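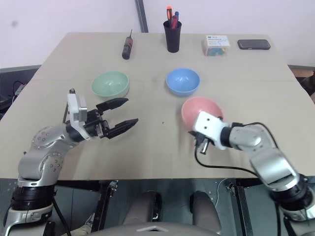
Genora Community Kitchen: bowls, worktops and store cupboard check
Oct 2, 2019
Site: Beaulieu

What a cheering visit! Last time we were here, in May, the list of things to fix ran over the page, and nearly all of it has been done. Comments are under each item.

1. Worktops clean and free of cracks: PASS
Lovely to see. The worktop by the hatch has been resealed along its join and a fingernail no longer catches on it. Keep wiping along joins as well as across them.

2. Mixing and serving bowls: PASS, with one action
We looked at every bowl on the shelves. No sharp rims. 3 have gone dull and scratched inside, and scratches hold on to food, so please retire them to the craft cupboard.

3. Hand basin: PASS
Soap, paper towels, hot water, all present. The new pedal bin is a great buy (and so quiet).

4. Fridge temperature: PASS
Reading 3 degrees on the top shelf. The log is filled in for every session, even the bank holiday ones. Really good work.

5. Dishwasher: PASS
Final rinse reached 80 degrees on the test strip. The Dramberg unit now stands at 1,227 cycles on its counter. The filter was spotless!

6. Dry goods: ACTION
Flour and rice are in lidded tubs, which is a huge step up from the bags. Two tubs have no label. Write the contents and the use-by date on both before the next lunch.

7. Cleaning products: PASS
Flakomell descaler has moved to the low locked cupboard, away from food. Key on the hook in the office. The safety sheet is taped inside the door, just where you'd want it.

8. Electrical leads: ACTION
The mixer lead still trails across the corner by the back door. Use the socket under the shelf instead.

9. Fire blanket and extinguisher: PASS
Both in date, both easy to reach. The pin is in place and the gauge is in the green.

10. Floor: PASS
Dry and swept. The mat at the sink has been swapped for one that lies flat.

Result: satisfactory, two actions and one small clear-out. Please sign off items 2, 6 and 8 in the kitchen folder when they're done.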